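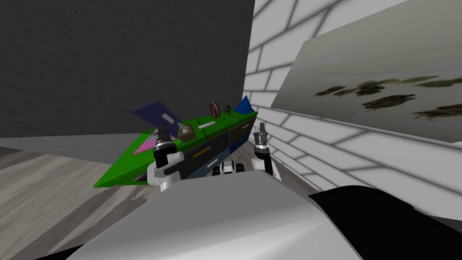 Simulated two-arm robot at the long green object, Motcombe room set.

Household Automation Board > General > Are machines ready for domestic chores?

piriline_ops wrote:
Members are invited to comment on whether current two-arm systems can be trusted with tidying. Our department reviewed 2,323 simulated attempts at moving large items with small objects resting on top. Of these, 1,983 met the written standard. In our view, this supports a limited household trial.

Sheehan Facilities wrote:
We respectfully disagree. A simulated floor does not have crumbs, cords or a dog on it. The object shown also has a blue cone and a small red disc on top, and any resident would expect both to stay where they were put. Does the standard cover that?

piriline_ops wrote:
It does. An item that falls is recorded as a failure.

wikex_member8 wrote:
Our shop floor has used 2 arms for sorting bins since March. Performance is acceptable when the bins are identical. Mixed bins are still assigned to staff.

Sheehan Facilities wrote:
That is consistent with our position. Homes consist almost entirely of mixed bins.

piriline_ops wrote:
The point is noted. We would still prefer a supervised trial to another year of simulation. Please send proposed test conditions to this thread.

wikex_member8 wrote:
Please include stairs.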